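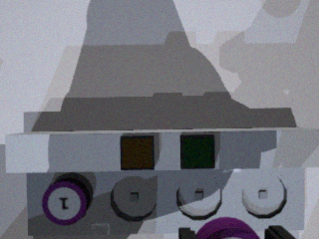

Monday, shop bench, after dinner. Goal for the night was to get the sim of the bench to stop lying to me before I let the real arm anywhere near glass. The wrist view is where most of the trouble lives. One purple cap has the black fingers on either side of it, and everything past that is gray things on gray things with big layered shadows dumped across them. Half the panel goes dark. My cap finder, which I was quite proud of on Sunday's bright empty background, now has opinions about shadows.

For the record, the detector is still the dumb one: threshold on purple, fit a circle, call it a cap. I tried the clever one from the Bular package for most of an hour and it wanted a config file longer than the program. Back to dumb.

Hover height was set to 90 mm above the rack for the first batch. Too cautious, and the approach takes forever. Brought it down in small steps and left the speed alone, having learned my lesson about changing two things at once (I have learned this lesson every month this year). 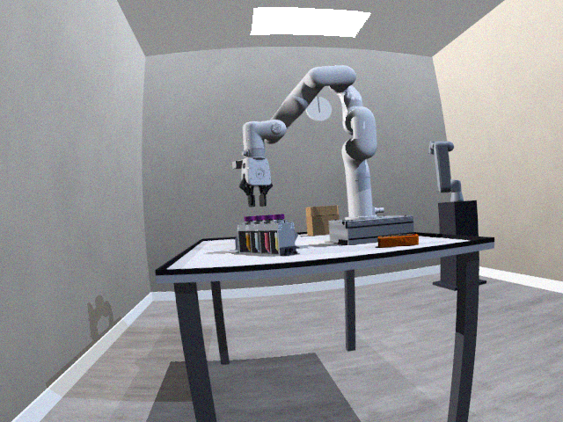 The Relta planner still likes to take the elbow up over the top when a lower path would do. It is legal, it clears everything, and it looks like someone reaching over a fence to pet a dog. I added a cost on elbow height and it politely ignored it. Later I found I had put the term in the wrong units, so it was being asked to care about a thousandth of what I meant. Fixed. It now cares too much and refuses two of the approach poses. Split the difference for tonight.

Count from the log, old shadows-off lighting: 1,018 simulated approaches, 28 flagged as bad alignment. With shadows on I stopped the batch early, as the flags were coming in too fast to be interesting. Nearly all of them are the circle fit sliding toward the lit side of the cap. Widening the purple range helps with that and then it starts accepting the dark inner band as a second, smaller cap. Need to do the fit on the outer rim only, or throw out any circle sitting inside another one. The second is four lines of code, so guess which one I'll do.

Gripper notes. The Grilla finger model has the tips about right but the linkage swings wider than I assumed when it opens. For neighboring tubes that matters a lot. Opening width now depends on which slot we're going for – ugly table of numbers, lives in slots.txt, please don't sort it alphabetically again.

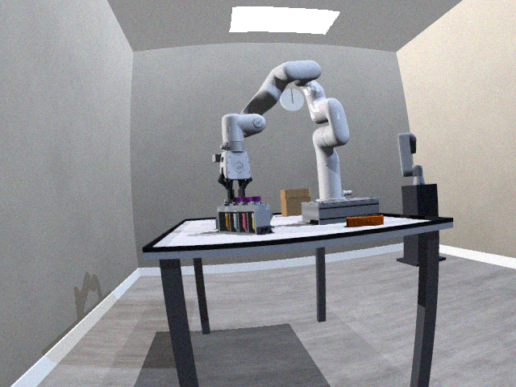 Collision shapes are the other thing. The rack was one fat box until tonight, which meant the planner considered any actual contact with a tube to be a crash. I replaced it with a floor, walls and individual tube cylinders. Sim runs slower. I can live with it, though the fan on the shop computer has lodged a complaint.

Also turned the second arm into a static obstacle. It has no job yet. The plan was always to have it hand over tubes, and the plan can wait until the first arm manages to pick one up on purpose.

Valente mount file: whoever imports it next, the origin is at the bottom of the plate and the export says top. Cost me forty minutes and one very confident arm planted inside the table. 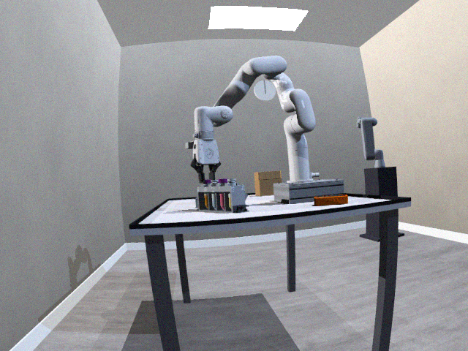
Next up is a proper test of slot choice, by color this time. I want to say "get the pink one" and have it go to the right slot without me typing an index. The side view makes this easy enough: yellow-orange, teal, pink-red, pale yellow, left to right. From straight overhead you get caps, all purple, so the wrist camera is no help at all in telling them apart. So the order has to be read once from the side, stored, and trusted until the rack moves. The two yellows are at opposite ends, at least, so a mix-up there would be a spectacular one. I'll compare hue first and use position to break ties.

The cardboard box and the orange block stay in the model for now as clutter. If the planner can get around those it stands some chance against the real bench, where there is usually a coffee cup.

To do:
Reject nested circles.
Rerun the full batch with shadows on, same seeds.
Elbow cost, find a value between "ignored" and "panic".
Check slots.txt against the real fingers with calipers.
Lower the hover a bit more once the rerun looks sane.
Order more tubes before the hardware test, the cheap ones.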